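Thread on the Plumar picking cell, which I've been asked about enough times this month that I'd like to write it down once and then point people at it.

First, the claim. Hevix sold it as a cell that "recovers from faults on its own." I was doubtful in January and I'm more doubtful now. It recovers from the faults someone thought to list. Ours wasn't on the list.

What happened Tuesday: the arm stopped mid-pick at 2 in the afternoon with a force limit trip. Fine, that's what the limit is for. Then it cleared its own trip and tried the same pick again. And again. 13 tries before somebody walked over and hit the stop.

The log calls these 13 "successful recoveries." Read that one twice. The dashboard had us at a perfect recovery score for the day while the fingertip was being pushed into sheet metal.

Hevix support asked if our bin was "in good condition." It's a metal bin that a robot reaches into all day. Have a look at the divider and the floor.
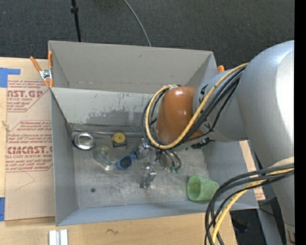

Plumar cell, front compartment. Scraped paint low on the divider, scratches all over the floor.

I can't tell you which of those marks came from Tuesday. Neither can Hevix, though their first email blamed "prior wear" with a lot of confidence for people who hadn't asked for a photo yet.

Second theory from them: clear and shiny items confuse the depth reading. Sure. A clear bottle is hard. Everybody in this line of work has known that for years. If it's a known weak spot, why is the answer to a bad reading to go back down at full force?

Third theory: cable drag. I take this one more seriously. The hoses and cables loop around the wrist, and if a loop snags when the arm turns, the force reading shifts and the software thinks it touched something. Or worse, subtracts it and thinks it didn't. De Haan did our cable dressing and says it's within their spec. Nobody has sent me the spec.

What bugs me most is the retry delay. 5 seconds. That's plenty of time for a person to decide the thing has quit and reach in for the stuck item. An arm that looks stopped and isn't is the oldest hazard there is.

Hevix says the status light stays amber during a retry. It also stays amber when the cell is idle. I asked how I'm meant to tell the two apart and got a link to the manual, page 40, which says to "observe the status light."

For now we've set retries to zero. Any force trip needs a person to reset it from outside the cell. Giltwood runs the same setup and did the same thing after I called them. Throughput dropped. I can live with that.

A patch is promised. I'll turn retries back on when I've seen it fail safely on our floor, with our junk in the bin, and not in a demo video.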